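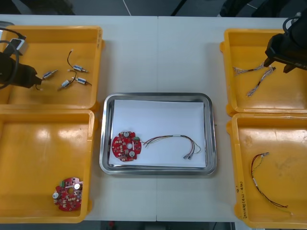
Red board in the steel tray, with the yellow bins.

December 2022
Posted by Ningsih Latuheru
Print this message | E-mail this message

Hello all,

Replying to the question about sorting out a small repair bench at home. The earlier message is copied below for anyone who missed it.

> I have inherited a shed full of parts from an uncle who fixed
> radios. There are 147 envelopes, most with no writing on them.
> Do people sort by type, by value or by the job they came out of?
> And is it worth buying cabinets? I was looking at the Trillex
> one with 30 drawers.

I did this two winters ago when we moved to Gwynne. I started by value and gave up after a week. Too many small groups, and every new part meant moving the others along. Now I sort by type first, and only resistors and capacitors get split further.

Anything taken out of a machine stays together until the machine is fixed or thrown out. I write the make and the month on masking tape and stick it to the container. Pencil lasts better than marker on that tape. 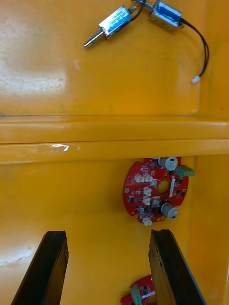
As for the cabinet, I would wait. I bought the Pullik with 20 drawers and the dividers slide out of place when you pull a drawer quickly. It cost me 37 dollars used, so I can't complain much, but open bins have been more use to me. Go for cabinets later, when you know what you have the most of.

For the envelopes with no writing, do one handful an evening and test as you go. Old electrolytics I would not keep unless you have a meter that can check them. Paper ones from old radios I would just replace.

The hardware store in Ronton has masking tape in the wide size again, if you are out that way. Ask at the counter, it is not on the shelf.

I can send my label list to anyone who wants it. It is a plain text file.

Ningsih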